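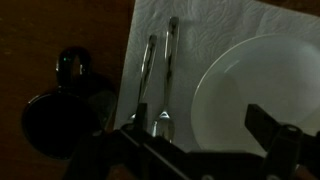

Which gripper should I get for picking up cutlery, a two-finger parallel one or a small suction cup?

Go with the two-finger parallel gripper. A fork or a knife handle is too narrow and too curved for a suction cup to seal on, and the cup will let go as soon as the arm speeds up.

Some more detail from me, as the one asking. I have a Terovo arm on a bench at home and two grippers on loan until October, a Zella parallel gripper and a Skernodier with a single 9 mm cup. The job is clearing a place setting into a tub: knife, fork, bowl, mug. I can only keep one of them. The Zella comes to $1,891 with the wrist camera bracket and the Skernodier is a fair bit cheaper. Has anybody run both on flat metal things?

Posted September 2020

Skernodier_user

I had the cup version for a year. It was very good on boxes and on the bottom of an upturned bowl. On forks it was hopeless. The neck leaks, the tines leak, and the handle is only wide enough at the very end, so you pick it up off balance and it swings. A bowl sitting right way up is possible if you go for the flat part inside, but you need a long enough stem to clear the rim.

With fingers, your trouble will be getting under the metal. A knife lying flat gives you very little height to grab. Two things helped me. I put thin rubber pads on the fingertips and trimmed them so they reached slightly past the metal, and I set the approach so the tips touched the table lightly before closing. If the cutlery is on a napkin, go in slower. The pads drag the paper and the fork moves with it.

Set your grip force low to start. I ended up at 9 newtons for forks and more for mugs, by the handle.

benchtop_ottawa

Agree with the above on fingers. I'd add that you should look at the camera before you spend the money. On my arm the fingers cover the bottom part of the wrist view, so the blade end of a knife disappears just when you need it. I moved the camera mount back and lost less of the picture. You can also choose the grasp point from higher up and then hold it through the last part of the descent.

Shiny metal is the other one. Depth readings on polished handles were full of holes for me. I switched to plain colour images with a dimmer lamp off to one side and did 200 tries on a fork. It picked up 122 with the old lighting and I didn't keep a proper tally after the change, but it was better. The Ruiz-Ortega controller lets you save separate close speeds for each object, if yours will talk to it.

terovo2

parallel. the cup is for boxes. check the bolt pattern on your wrist flange first, mine needed an adapter plate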